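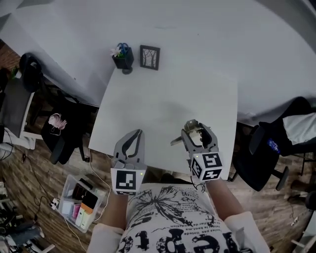
May 15, 2022

Inventory of the room continued. Started 9:15, stopped for lunch, finished the furniture list before four. Method unchanged: one line per item, location by wall, condition on a scale of one to four, remarks only where a repair is due.

The white table stays. It will be the sorting surface until the move in July, so the top has to be kept clear apart from the planter and the small frame at the far left. The flower is artificial and needs dusting only. I would prefer the blue scissors in a drawer, but Qiuyue Ren wants them in the planter where she can reach them, and I have recorded them there. The frame holds the black-and-white print of bare trees. Condition two. It goes in the box with the other small frames, wrapped once in paper, glass side down.

Chairs: the black one beside the table is condition two. The pink coiled cable on its seat has been entered under cables and has no owner listed. I wrote to Zeeshan Dhanial about it and to Guangming Guo. No reply from either by evening.

The white cord on the floor is the next item to fix. It crosses the planks where people walk. Clips along the baseboard would do. Eltico sells them in bags, and one bag should cover the run with some left over. I measured the run at 380 cm including the corner. The floor itself is wood, warm brown, and I have put it down as sound except for two boards that move underfoot near the door.

After lunch I went on to the upper part of the room. The landlord's sheet asks for walls, ceiling and lights separately, so I did them in that order.

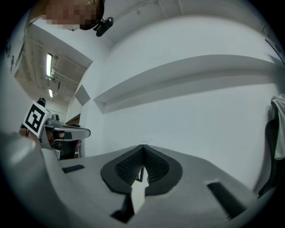
Upper wall with the ledge; ceiling lights on, left.

The wall is white and needs no paint. The ledge collects dust along its whole length and was wiped with a damp cloth, then a dry one. The small gray diamond-shaped panel was left alone. I do not know what is behind it and have asked Ingvar Bundgaard for the drawings. The exposed ducts are the building's responsibility under the lease and get one line, no rating.

Both fluorescent fixtures go on the sheet. Spare tubes are quoted at 490 for the lot from Brundus, delivery included, which is too much for what we need. Will ask Peng for a second price.

Remaining: drawers, the gray unit by the desk, labels. Rongrong Xia has the label printer until tomorrow noon. Stock is about 300 labels.

Left at 5:40. Lights off, windows closed, key returned.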